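Chapter 3
Knits: Reading a Fabric Before You Fold It

I used to think folding was about hands. Then I spent a spring sorting donated clothes at Neves, a secondhand shop with one long counter and a door that never quite shut, and found out how much of it is about the cloth! A woven shirt holds a crease if you press it once. A knit has its own ideas, and by April I had refolded the same pile of socks so many times that I started reading up on loops.

So we begin with a messy tabletop and a limp piece of cloth. Before you fold anything, pick it up and let it hang. Does it drop straight down, or does it bunch? Where does the weight go? Write down what you see in your Fabric Notebook before you go on to the worksheet on page 43.
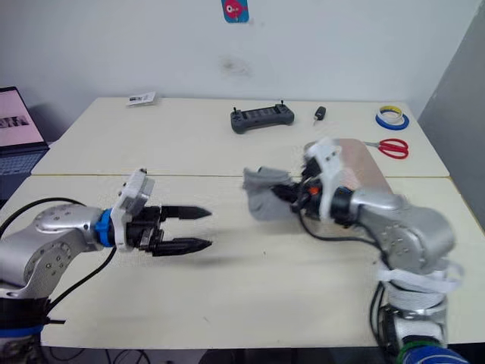 Figure 3.1 Gray cloth held up over a worktable, with scissors and rolls of tape on the table behind.

Cloth hanging like this is hard to name from a distance, and I don't mind if you can't do it. Get closer. In a plain knit, each row of yarn is pulled through the row before it, which makes the fabric stretchy and a little lazy. Ribbing is built from the same loops, but columns of knit and purl stitches take turns, so the fabric pulls itself in sideways (that's why it goes at cuffs and necklines, where you want some grip).

A short sock is my favorite teaching sample because you get both kinds in one small thing. Run your thumb from the cuff toward the foot and you'll feel the change.
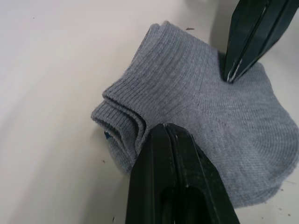

Figure 3.2 Gray ankle sock, bunched. Compare the ribbed cuff with the smoother knit of the foot.

Look at how the cuff stacks up in layers while the foot bulges out in a soft curve. When you flatten a sock for folding, start with the cuff and smooth toward the toe. Going the other way just pushes the slack up into the ribs, and then you have a lump.

You'll need one clean sock and 30 minutes for Activity 3A.

© Skondanitz Classroom Books. All rights reserved. Contact the publisher | Back to top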